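March 31, 2020

Front damper rebuild, Sunar car, continued from the last entry. Both units stripped again this morning after the left one read low on the dyno. Shim stack checked against the Zivetti build sheet: one rebound shim was a size under. Replaced, rebuilt, bled twice.

Second dyno run: peak rebound force matches the right unit to within 2 percent at every speed step. Compression was fine before and has not moved. Gas pressure set to 11 bar on both. Old shim bagged and labeled in the Neltix drawer.
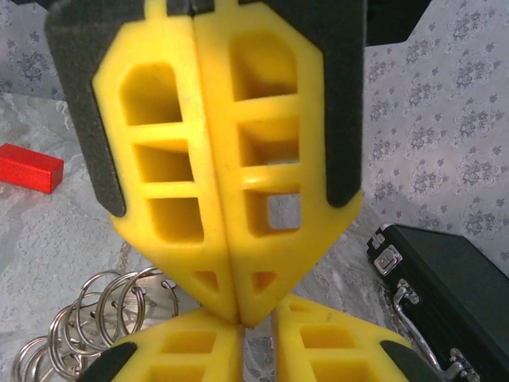
Fork of the problem still open is the top mount. The Kaewsai bearing has play at full droop, none at ride height. Pressed it out and measured the bore in two directions; out of round, but inside the drawing limit. Would rather sleeve it than chase a new housing while deliveries are slow.

Springs: the pair marked 90 went back on. Corner rates not rechecked.

Engine side, no work today. Hours on the current unit stand at 216 minutes of track time, so the valve check can wait until the car runs again. Test day is now June at the earliest.

To do: order sleeve stock, redraw the mount with the new bore, torque-check the lower eye bolts after they have sat overnight. Dyno plots are in the shared folder under front dampers, second build. Ignore the first set.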